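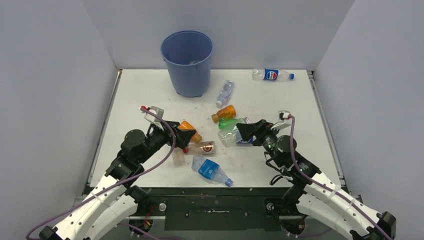 # The Skamstead Round Wastebasket, Blue

We have been selling this little bin longer than almost anything else in the Mornton catalog, and it still goes out the door faster than the fancier ones with pedals and lids. It's a plain tapered plastic wastebasket, round, wider at the rim than at the foot, in a good clear blue that you can find from across the room. People buy one for under a desk and then write to us a few months later wanting four more for the break room (we love those emails, please keep sending them!).

Most of our customers use the blue one for empty drink bottles, and that's how we use it here too. If your lunch table ends up the way ours does, with soda bottles and water bottles lying every which way and a clear plastic cup or two in among them, a wide open top is really what you want. You don't have to aim very carefully, and you don't have to touch a lid with sticky fingers.

## Getting the most into it

Anneliese Heitmann in our Grasham showroom has strong opinions on this and we've come around to most of them. Bottles go in neck down, caps on or off according to what your local recycling program asks for. Start with the bigger bottles around the outside and let the small ones drop into the middle. Cups nest, so save them up and put them in together as a stack. If your program takes crushed bottles, squeeze the air out first and screw the cap back on, and you'll get a good many more in before it's time for a trip outside.

Please do empty the last inch of soda into the sink before the bottle goes in. The bin won't mind, but whoever carries it will.

## Details

- **Item number:** 1548
- **Height:** 13 inches
- **Material:** plastic, one piece, no seams inside
- **Color:** blue (also made in gray and white, see the note on stock)
- **Lid:** none
- **Liner:** optional, any small bag that folds over the rim
- **Sold:** singly or in a stacked case

## Cleaning

Warm water, dish soap and a soft brush. Let it dry upside down on a towel before you put a liner back in, or you'll get that musty smell that is such a nuisance to chase out afterward. For old syrup in the bottom, fill it a couple of inches deep with hot tap water, go have your coffee, and come back to it. Scouring powder will dull the finish, so we'd skip that. While you're at it, give the tabletop a wipe as well, since a white surface shows every speck once the bottles are cleared off it.

## Stock and shipping

Blue is in stock. Gray is running low, with 61 left when Jannik Teuber last went through the shelves, and white is due back in April. Cases ship nested with paper between the bins, so give them a gentle twist as you pull them apart and they'll come loose without a fight.

You can return an unused bin within 30 days. For larger orders, or if you'd like the blue matched to the older Buschmann desk trays, write to Weronika Ziółkowski at the order desk and she'll send you a color chip in the mail.

Page updated 2018-11-26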